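# Nodico Cotton Jersey, by the Yard

We are so happy to have this one back on the shelf! Nodico is our everyday T-shirt jersey, knit for us at the Tradard mill in Domstead, and it's the fabric we reach for first whenever somebody wants to sew their very first tee (or their fortieth).

It's a single jersey in 100% combed cotton. Soft on the face, a little drier on the back, with enough body that the edges don't roll up into tight little tubes the minute you cut them – they do curl a bit, all jersey does, but a shot of steam and a few clips will settle them down.

**The details**

- Width: 58 inches, selvage to selvage
- Weight: medium, fine for tees, pajamas and baby clothes
- Stretch: 30 percent across, much less up and down
- Item number: 758
- Minimum cut: 2 yards
- Thread match: Teshome all-purpose, shade 440 for the green

Wash it before you cut. Cotton jersey shrinks mostly in length, and the first trip through the dryer does nearly all of it. We lost roughly an inch per yard on our test piece, so buy a little extra if your pattern is a tight squeeze.

For needles, go with a ballpoint in size 75 and a narrow zigzag if you don't own a serger. A twin needle makes a lovely hem on this stuff! Loosen the presser foot pressure if your seams come out wavy, and try it on a scrap first. 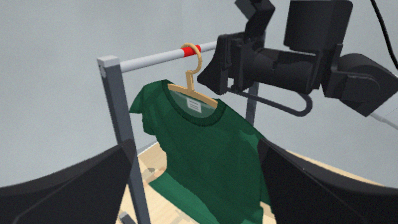
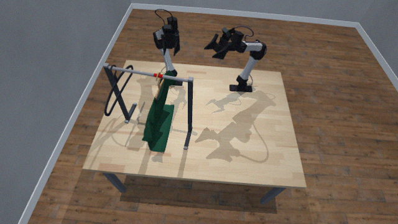 Color is where Nodico gets fun, and we've added five new shades since June. The dyes go in before finishing, so the color runs right through the knit and a cut edge doesn't flash white at you. Deep forest green, like the short-sleeved tee on the tan wooden hanger in the first picture, is the one we'd pick for a plain crewneck with no print at all. Oatmeal and brick are both good next to it if you want a contrast neckband, and there's a ribbing in all the same shades – cut it a bit shorter than the neckline and stretch it gently as you sew.

Swatches are free with any order. Just write the shade names in the notes box at checkout, up to six at a time.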